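Speaker notes — wedding trends session, Hernby, 13 September 2022

**Opening (keep it short)**

Ask who has been shown a "wedding forecast" this year. Wait for hands. Then ask who booked anything because of one. I expect fewer.

**1. Where the forecasts come from**

- Undau published theirs in spring. 316 couples asked, all of them already on its mailing list. Say that twice.
- Prareck's is bigger: 3,082 replies. Bigger sounds better, but the survey sat on a page selling veils, and veils came top.
- Don't be rude about either. Some of the room will have paid for them.

**2. The famous dress problem**

A star gets engaged and by teatime there are mood boards. The dress doesn't exist yet. The people drawing it have never met the bride, and the shop down the road is already taking deposits on "the look". I've looked back at three of these guesses, and all three were wrong about the sleeves. Pause here, let them laugh if they want to.

Point to make: a guess about a stranger's taste is a poor reason to order stock. If your bride says she wants what the papers drew, ask what she liked before she saw it.
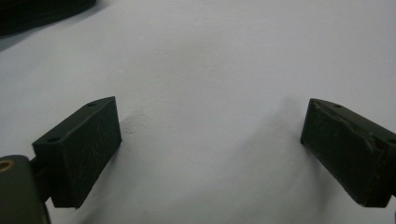
**3. Colour of the year**

- Kassab says sage. Kassab also said sage last year, and sells sage napkins.
- White and ivory still fill most of my rails. I can't prove that holds for yours — check your own order book before you believe me either.

**4. Money**

Prareck puts the average dress budget at 3,771. No word on whether that covers alterations, shoes or the second dress for the evening. If someone asks me for a better figure, say I haven't got one.

**Questions**

Likely one: "So should we ignore trends?" Answer: no, read them, then see who is selling what. Leave time for the lady-sleeves argument — it always comes up. Hand back the clicker.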